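## 4. Choosing the Follow-Up Single

### 4.1 Label files and the release of "Lâm"

The question of how a label settles on the third single from an album has had less study than the choice of the lead single. Lead singles are planned with the album, often before the last tracks are mixed. By the time a third single is due, the label has sales from the first two, radio reports, and a good deal of unasked-for advice. We used the files of Plandia, a mid-sized pop label, to follow one such choice from the first memo to the release.

The album is *Skondari*, and the song finally sent to radio was "Lâm." Plandia had first set the place aside for "Mukberg," an uptempo track that had already been edited down for broadcast. A cover had been ordered and a video treatment was on file. The change was made in November, after the second single had left the airplay chart sooner than the label wanted.

The files hold 289 items that mention a single choice. Most are short emails. We read all of them and marked each one by the reason it gave for or against a song: tempo, lyric, length, fan response, fit with the singer's earlier work, or cost. Items giving more than one reason were marked more than once. Items that only passed along a file or set a meeting time were kept in the set but carry no mark.

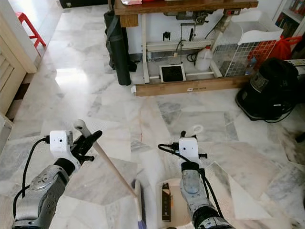 Cost came up more often than we had expected. "Mukberg" contains a sample, and the license covered album use only. A second fee would have been due on release as a single, and the two parties had not agreed on it when the cover was ordered. The early memos treat this as a small matter. Later ones return to it several times, and one asks whether the sample could be replayed in the studio. A replayed version was made. It is in the files as a rough mix — we have not been able to hear it, and the people we interviewed did not agree on how close it came to the original.

Fan response is harder to weigh. The label kept a running list of comments from its message board, where "Lâm" was a favorite from the week the album came out. The board had close to no effect on the first memos. It is quoted at length in the ones written after the change, which suggests that it was used to support a choice already made.

### 4.2 Interviews

We interviewed 26 people who worked on the album or its promotion. Each interview was held by phone and followed the same list of questions, though people were free to leave the order. We asked when they first heard that the single would change, who told them, and what reason they were given. We did not show them the files beforehand.

The answers differ most on timing. Radio staff recalled the change as sudden. Those in the studio recalled that "Mukberg" had been in doubt from the day the sample fee came up, and that a shorter mix of "Lâm" was asked for well before any notice went out. The dated mixes support the studio's account. We have placed the request for the short mix on our timeline, along with the memos and the chart position of the second single.
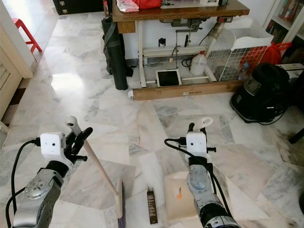 Hjalti Laxdal remembered it differently and said the short mix was never meant for radio: "We cut it for a television spot. It ran long in the bridge, so we took the bridge out, and then somebody at the label heard it and liked it that way." Hammad Gondal, interviewed later, also mentioned the television spot, but placed it after the radio version.

We cannot settle the point from the files. No memo names the purpose of the mix, and the studio log gives only the title and the length. We have left the entry on the timeline as "short mix requested" with no purpose attached.

### 4.3 Formats and sales

"Lâm" was sent to radio first and sold as a download two weeks later. A vinyl pressing of 2000 copies followed, with the album version on one side and the short mix on the other. The pressing sold through the label's own store and was not reported to the chart, so it is left out of the sales series used in Section 5. Streams are counted from the day of the radio release, and streams of the album version and the short mix are added together.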